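Checked by Doaa Hajji, May 24, 2020. Copy to Essam Fawzy. Room 42, Ilport building, ground floor.

The last inspection, in January, gave this room a clean pass on every line. I have my doubts that whoever signed it went in.

## Floor

- [x] Boards sound, no lifted edges. Walked the lot in soft shoes.
- [ ] Walkways clear of cables. **Fail.** See last comment.
- [x] No mats or rugs. The January sheet says "mats secured". There are no mats.

## Furniture

- [x] Blue table stable. Leaned on all four corners, no rocking. Rosalinda Mercado says it wobbled last year and "sorted itself out". Tables don't. Check again.
- [x] White desk, grey top: nothing to catch on.
- [ ] Tables set square to the wall. **Not done.** Asked for twice, agreed to twice.
- [ ] Load labels on shelving. Fomuditz promised these with the delivery. Job sheet 1315 says "labels fitted". I found one, on the floor of the cupboard.

## Electrics

- [x] Sockets undamaged.
- [ ] Test stickers in date. Two in date, one unreadable. An unreadable sticker is a fail in my book, whatever Grisham's man told us.
- [ ] Spare adapters put away. **Fail.**

## Exit and fire

- [x] Door opens fully, closes by itself.
- [x] Extinguisher 2668 on its hook, pin in, gauge in the green.
- [ ] Clear width of 1000 mm to the door. Measured just under at the narrowest point. Moving one chair fixes it, and I'd like to see it stay moved.

## Comments

Mwanahawa Mushi has offered to do the cable clips, and I'll believe in them when they're screwed down. The usual answer is that the leads are "only out while in use", but the white one lies in a loose tangle on the boards, with a black lead running across the floor as well and a small black plug or adapter lying beside it. A mug on the blue table, too, in a room where drinks are meant to stay outside. Recheck before sign-off, with both of us present.

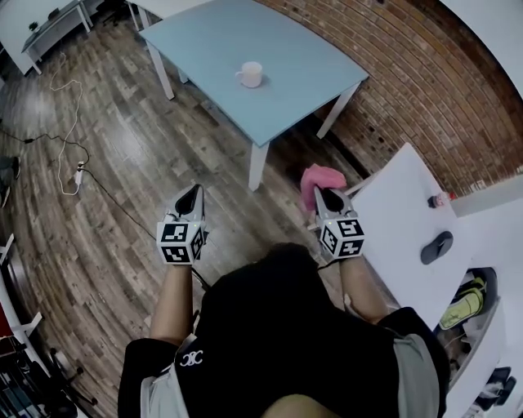
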